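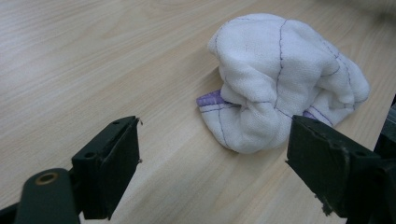
Ticket: Kovden folding set, episodes failing import check
Status: open, again
Opened in March. I'm reopening this one because I don't accept the reason it was closed. The note said "operator error, retrain staff", and no one who wrote that had looked at the rejected episodes. Of the 400 we recorded with the hand-held grippers, 91 were thrown out by the Vorkano checker for "object not found at start". The cloth is plainly there at the start. It's white, on a pale wooden table under flat light, bunched up to the right of centre, and the only strong colour on it is the dark stitching and the two bits of purple hem. If the checker can't pick that out, I'd like to know what it was tested on.

What I've tried so far

1. Reinstalled the checker from the Covulstead share. Same 91 rejected, same order.

2. Ran the rejects through the older version. It passed all of them, but it also passed a file with no cloth in it, so I wouldn't trust it with anything.

3. Lowered the contrast threshold one step. Most of the rejects went through. Two good ones that had passed before now fail with "multiple objects". No idea why and the log doesn't say.

4. Checked the timestamps, as the reply asked. They're fine. They were fine last time too.

Reply from the Shao desk, 10:40
Please try a darker mat under the cloth and record 100 new episodes for comparison.

My answer, 11:15
I can do that, and I expect the numbers will look better. What will it tell us? The set was meant to cover ordinary tables. If we swap every pale one for a dark mat, we'll have a tidy import and a model that has only seen dark mats. The target is 1000 episodes and I'm not keen to get there by leaving out whatever the checker finds hard.

Update, 15:30
Did the 100 on the mat anyway. None rejected. I've put them in a separate folder and they should NOT be merged into the main set until somebody decides what we're doing.

Still needed
- the threshold the checker was tuned with, and on which tables
- someone to watch at least ten of the rejects all the way through
- the "operator error" label taken off them, as it's now showing in the monthly report

Changing priority back to high. Please don't close without a reply to the first point.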